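Project report: unexpected grip release on the two-arm box cell
Robotics lab course, group 3
Written by Danylo Levchenko, arm hardware and testing by Shota Fukuda

Short version

The right gripper let go of a box wall in the middle of a lift and the box dropped back on the table. Nobody hurt, nothing broken except one flap. Took us most of December to find out why. Cause was a worn grip pad plus a force check in our code that was basically looking at the wrong thing. Both are fixed, one of them only sort of.

Background

Our project is folding and moving open cardboard boxes with two arms. The arms are the Vurard ones from the teaching lab, same as every other group. Controller software is Devley, the version on the lab machine, which we are not allowed to update. Our part is the grasp planner and the lift sequence. Each gripper takes one wall of the box by its top or side edge, squeezes, waits for a "grip ok" flag, then both arms go up together.

Up to the fault we had logged 1093 grasps over the whole term. Most of those are single wall grasps with no lift, so the number sounds better than it is.

What happened

Late afternoon run, Shota at the keyboard, me next to the stop button. Lift started normal. Part way up the right side slipped, the box swung down on the left gripper, and the left arm kept going because nothing told it to quit. I hit the stop. The left gripper held on to its wall the whole time and tore the flap along the crease.

Bad part is what the log said. Right gripper reported "grip ok" before the lift, during the slip, and for 30 samples after the cardboard was gone. If I hadn't been standing there the arm would of finished the motion with half a box hanging off it.

We filled in the lab incident sheet the same evening. Rating was "minor, no injury". Fine, but we were told to stop all lifts until we could explain it, which cost us the demo slot.

First guess (wrong)

We blamed the timing between arms. The two arms get their commands from one process and there is a small lag on the right one. We spent way too long on this. Plotted both arms, shifted the right one earlier, reran with an empty grip, then with a box held by hand over foam. Lag was real but tiny and it did not change anything. The slip came back on the second try with the timing corrected.

Second guess (closer)

Cardboard. The box used in the fault was from the Warraich pile, which is softer than the Hovside ones we tuned on. Soft board crushes when you squeeze it, so the fingers keep closing a little after contact. Our "grip ok" flag was only looking at motor current over a threshold. When the board crushes, current goes up, flag goes on, and then nothing ever turns the flag off again except an open command. That is our bug. Written by me, week two, with a comment saying "fix later". Nobody fixed it later.

So the flag was latched. It explains why the arm did not stop. It does not explain why the grip slipped in the first place, and I want to keep those seperate because in our first draft we mixed them up and got called out on it.

Third thing: the pads

Shota swapped the left and right grippers and the slip moved with the gripper. Should have done that on day one. The bad gripper had 607 of the grasps on it, more than half, because we always used it for the single wall tests. Pad surface was polished in the spot where the cardboard edge sits. New pad on, same box, same force: no slip in any of the retests we had time for.

We did not measure friction. Wanted to, did not get the rig booked.

Changes made

Flag now clears if finger position moves after contact settles, or if current drops. Checked every cycle.
Either arm losing its flag stops both arms. Before this each arm only stopped itself.
Lift speed limited for the first part of the move.
Pads get looked at before each session and whoever does it signs the sheet.
Test grasps are now shared between both grippers.

The position check still gives false stops on the soft boxes, since those crush slowly and it looks the same as a slip starting. We raised the limit a bit. Not happy with it. A proper slip sensor would be the real answer but there is no budget for that this term.

What we'd do different

Swap parts before plotting anything. Write down which gripper does which test from the start, we had to dig that out of the run logs afterwards and it took a whole evening. And no "fix later" on anything that decides if an arm keeps moving.

Also a second person at the stop should be a rule and not just a habit. We did it because the lab is cold and we both stand near the heater, which is right beside the button.

Grasping a wall by its edge

The edge grasp is the one all of the above depends on, so a few notes for the next group. One finger goes on each side of the wall and the board has to sit between them straight, otherwise the flutes crush on one side first and you get a current spike that looks like a solid grip. Check the pad face before you trust any number. Grey and white speckles are normal wear in our experience, but a pale streak running diagonally over the face like on the right finger is worth writing on the sheet. Go by the cut edge when lining up, the zigzag of the corrugation is easy to find in the wrist camera and gives you a good vertical. Keep other stuff on the table well out to the side, a closing finger will happily push it under the box. 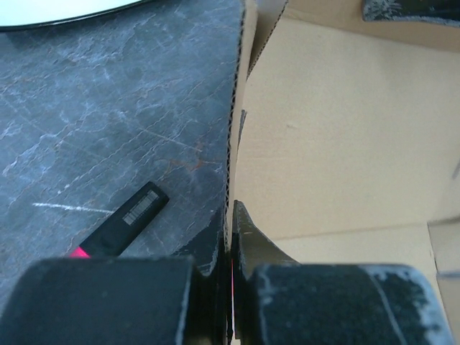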